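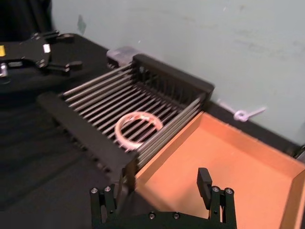 ## Teaching a nervous horse to stand at the mounting block

I've been meaning to write this up since March, when my gelding Vokik decided the mounting block was out to get him. If yours swings his bottom away every time you lift a foot, have a go at this before you rope in a friend to hold him!

You'll want a headcollar, a long rope, a hat (please) and a block that doesn't wobble.

1. **Forget the saddle.** Lead him past the block a few times on each side. Let him sniff it, paw it, whatever he likes.
2. **Ask for a halt beside it.** Count to 3, give him a scratch on the withers, walk on. I did this for days before I tried anything else.
3. **Step up, step down.** Don't lean over him yet. If he moves, quietly lead him round in a small circle and start again (no telling off).
4. **Add some weight.** Rest an arm across his back, then lean a bit more. Stop while he's still relaxed.
5. **Tack up and repeat the lot.** Check your girth first – Emília Kopecký reminded me of that after I'd slid gracefully down Vokik's side.
6. **Get on and sit there.** Wait for a big breath out before you ask for walk.

Keep each go to ten minutes or so. We had a bad patch when the wind got up, so I went back to step 2 and left the saddle in the tack room until the next morning.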